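Search this guide... Go
Print this page | E-mail this page
Reading time: 3 min

Section 3. Loading the kitchen and waking up the arm

By now you should have the simulator installed on one of the club laptops and your team folder copied over from the Galldale drive. If you skipped Section 2, go back and do it, or step 4 below will fail and you'll spend a whole practice wondering why (I did, in October, with the whole team watching).

1. Open Fimix and pick "Team projects" from the start screen. Don't use "New scene." It gives you an empty floor and none of our settings.

2. Choose the scene called Lemieux. We have other kitchens in the folder, but this is the one our practice tasks are written for. First load is slow on the older laptops. Go get a snack.

3. When it asks for a random seed, type 408. Everybody on the team uses the same seed while we're learning, so that when your arm does something weird I can open the same kitchen and see the same weird thing.

4. In the Robot menu, load the file gredetti_arm. Leave the tool slot set to None. We add the gripper in Section 5, and you'll want to understand how the bare arm moves before there are fingers on the end of it.

Note: If you get a red message about a missing file, your folder is in the wrong place. Move it, restart, try again.

5. Press Home, wait for the arm to settle, then open the Poses tab and run Pose 7.
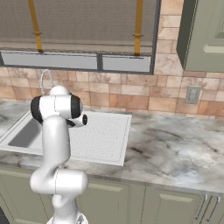 Pose 7 is the one I make every new member learn first, and it's harder to drive by hand than it looks. Run it from the tab a few times, then press Home and try getting there yourself with the sliders. You want the black round end of the wrist hovering just over the back rim of the drainboard, pointing toward the back of the counter, with nothing touching. The faucet is right behind the wrist, so go easy on the last bit. I like to raise the shoulder first, then bend the elbow, and leave the wrist for last — other people on the team do it backward and they do fine.

CAUTION: Don't drag the speed slider past 3 while you're in manual mode. The simulator will let you. It'll also let you put the arm straight through the counter, and then the physics goes nuts and you have to reload everything.

6. Once you're happy with your pose, hit Save As and put your initials at the end of the name. Please, please don't save over Pose 7 itself! I've had to rebuild it twice.

7. Turn on the joint readout (View, then Joints) and copy the numbers into your notebook. You'll need them for the reach exercise in Section 4.

Note: The step counter in the corner keeps running the whole time. Mine said 1,582 when I finally got my first decent pose, so don't stress if yours gets big. It doesn't affect your score in practice mode.

If the view gets lost and you're staring at the inside of a wall, press R to reset it. The arm stays where you left it.

Next: Section 4, Reach and joint limits
Print this page | E-mail this page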